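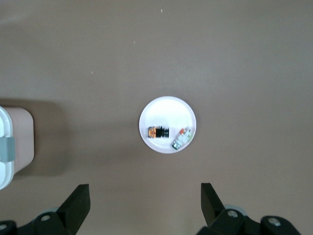

T. Siddiqui

4 min read
Print | E-mail

Section 2: Setting Up the Bollov Countertop Dishwasher

You have carried it up the stairs, so the hard part is over. Your back may hold a different opinion.

1. Put the machine on a level surface near the sink. Timstead Avenue apartments have counters that slope toward the window, and the Bollov will hum about it all night. Turn the front feet until it stops.

2. Take out the foam blocks, top and bottom. The bottom one is white, sits under the rack and looks very much like part of the machine. It melts.

3. Screw the gray inlet hose to the faucet adapter by hand. Hand-tight means your hand, with no wrench in it.

4. Hook the drain hose over the edge of the sink and clip it down. An unclipped hose will water the kitchen.

CAUTION: Do not plug the machine into an extension cord, including the good one.

5. Run one empty cycle on Heavy. This takes 108 minutes and sounds like a bus idling.

6. Load small plates in the front row, facing the spray arm, and cups on the upper shelf. Give the arm a spin with one finger before you close the door. If it hits a fork, so will the next 500 cycles.

NOTE: Detergent goes in the little drawer. Use half of what the detergent box tells you. The people who wrote the box also sell the detergent.

7. Set the water hardness dial. Demcombe tap water calls for 3 or higher. Left at zero, your glasses will come out looking like bathroom windows.

8. Clean the filter every month. It twists out to the left and smells the way you would expect.

The pump is rated for 3,000 hours. Write the date of the first wash inside the back cover, where you will never find it again.

Next: Section 3, Error Lights

Shares: 2 | Comments: 0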